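Our two arms and the flower task

May 26, 2018

I promised in February that I would write more often about the robotics club, and then I wrote nothing. My apologies to the people who asked. We had exams, then a broken power supply, then exams again. Now the semester is finished and I have one free Saturday, so I will try to tell where we are.

The club is small. We meet in room 19, which we share with the chess people, and we have two arms that we built from a kit plan and then changed many times. The project has the name Mirkavach. Rosalinda Quiambao chose it from a story her uncle told, and when I asked her to spell it she spelled it in two different ways, so I took the first one. My part in the project is the control software and also the cables, because I complained about the cables once in a meeting.

Last year we worked only with hard things: blocks, cups, a tape roll. For the Dizon student challenge we must show a task with two arms on one soft object, and the object must be something that a person could have at home. Nosipho Lekota proposed a gift bag with flowers. I was against it. I wanted a folded towel, which I still think is a more serious object, but we voted and I lost.
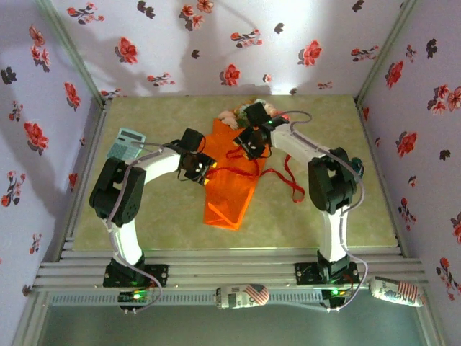

The planning for two arms took me most of the spring. In the first version each arm had its own plan and did not know about the other one, and they met in the middle with a noise I don't want to hear again. In the second version one arm always waited, so it was safe but very slow. The third version is what we use now. Both arms share one timeline, and each of them must ask before it enters the middle zone. You can see what I mean by the middle zone when you look at where the orange bag lies, with one gripper just over it and the other one reaching down near the flowers. Both arms need the same small space, and this is exactly the case that my second version could not solve in a good way. The glossy material is also not easy for us. Our camera program, which I wrote with the Clirnero library, looks for edges, and on a shiny surface every reflection can be an edge.

I had 1361 saved images for testing the edge detection, and I went through them by hand during two weekends. It was boring work but I learned something from it. Most of my errors came from the ribbon. The program believed that the ribbon was the border of the object, so the calculated center moved to one side, and the arm followed it with full confidence. I added a rule that thin parts are ignored when we calculate the center. Nosipho says a rule like this is a cheat. Maybe she is right, but the center is better now.

Another topic is the wallpaper. Several people in the club wanted plain white walls. I voted for the flower print, and this time I won. A home is not a laboratory, and I want the program to fail here with us and not in front of the judges.

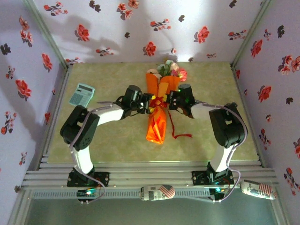 For the grip itself we have a setting that we call Brotden, after the street where the first meeting was. It is only a limit on how much the motors may push when they close. With 16 as the value, our test sponge slipped. With 19 it held, but I was afraid for the paper of a bouquet. The value is saved in one file for both arms, and this was a mistake from the beginning, as two arms are never the same even when the parts are. When both grippers close on the flowers from the two sides, near the wrapped part, any difference between the arms goes into the stems. So my next work is to separate the file in two and to measure each motor alone. It is 11 lines of code for the change, and I think a whole week for the measuring.

I also want to make a better way for the cables. At this moment they run along the arms in loops, and every time I change the joint limits I must check again that a loop is long enough. Rosalinda has drawn small clips that we can print. She drew them in March, to be fair, and I am the one who did not print them yet.

The printer is free on Tuesday evening. If the clips fit, I will put the drawing here for download, together with the new settings file. If you work with two arms also and you have a better idea for sharing the middle zone, please write me in the comments, I read all of them.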